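How to oil a wooden dining table at home

Posted in: Furniture care, Falcão workshop notes

A dining table which is used every day becomes dull after one or two years. The wood feels dry under the hand and water does not stay in drops any more. If your table has an oil finish, you can repair this yourself in one afternoon. If it has lacquer, please do not follow this page, the oil will stay on top and become sticky.

What you need

Hardwax oil (I use Tradora clear, the small can)
Sandpaper, 180 and 300 grit
Two cotton cloths without color
A soft brush or vacuum cleaner
Gloves

First make the test. Put a few drops of water on the top and wait 19 minutes. If the wood under the drops becomes darker, it needs oil.

Clean the table with warm water and a little mild soap, then let it dry until the next morning. Sand always in the direction of the grain, first with 180 and then with 300. Do not press hard in one place — you will make a hollow, and it shows when the light comes from the side. Remove all the dust.

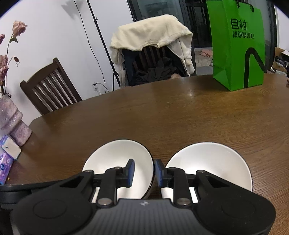
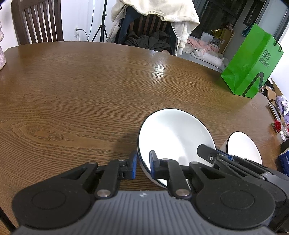
White bowls with a dark rim, at the dining table.

Put a small quantity of oil on the cloth and spread it thin. Work on one half of the table, then the other. After 17 minutes wipe away everything that the wood did not drink. This step many people forget, and then the surface stays soft for weeks.

Wait over 12 hours and repeat with a thinner coat. On the edges one coat is enough.

For the first week use the table with care: no wet glasses, no hot pots, no tablecloth. Ceramic bowls with a rough foot can scratch new oil, so put felt or a mat under them. The round mats from Bunance are fine, but the rubber ones left marks on my own table.

Important: cloths with oil can start to burn by themselves. Lay them flat outside to dry, or keep them in a closed metal can with water.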